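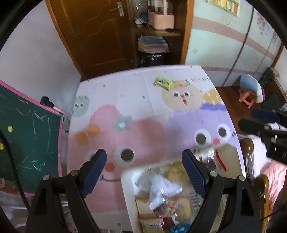

Why can't one big bag hold all the snacks? Rozália Kuruc asked that after reading our page on school lunches. A big bag works fine for some foods. Once you open it, though, air gets to everything inside. With small packets, you open one and the rest stay sealed.

Air is a problem because it carries water, even when you can't feel it. Crunchy foods soak up that water and go soft. Soft foods, like cake, can do the opposite. They lose water to the air and dry out. Either way, the snack is still food, but it isn't as nice to eat.

Oxygen is the other problem. It is a gas in the air, and it slowly changes the oils in nuts and seeds. Old nuts can taste bitter or a bit like paint. The word for that is rancid.

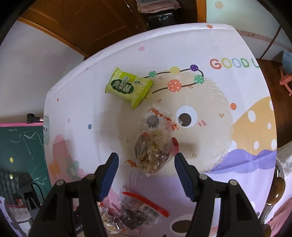
A sealed packet slows all of this down. Many are closed by pressing the two layers together with heat, so they melt into one. The ends often have little ridges or teeth. The ridges help grip the layers while the seal is made, and the teeth give you a place to start tearing.

Some packets are clear and some are not. Clear plastic lets you see what you are getting. Colored wrapping can block some light, and light can also make food go stale faster. The Chinese words 凤梨酥 on a green packet mean pineapple cake, a small pastry with a sweet fruit filling.

Try this at home. Put one cracker on a plate and another in a closed jar. Leave them for 5 days, then snap each one in half and listen. Write down which is louder. Don't eat the one from the plate.

Next page: What the dates on food mean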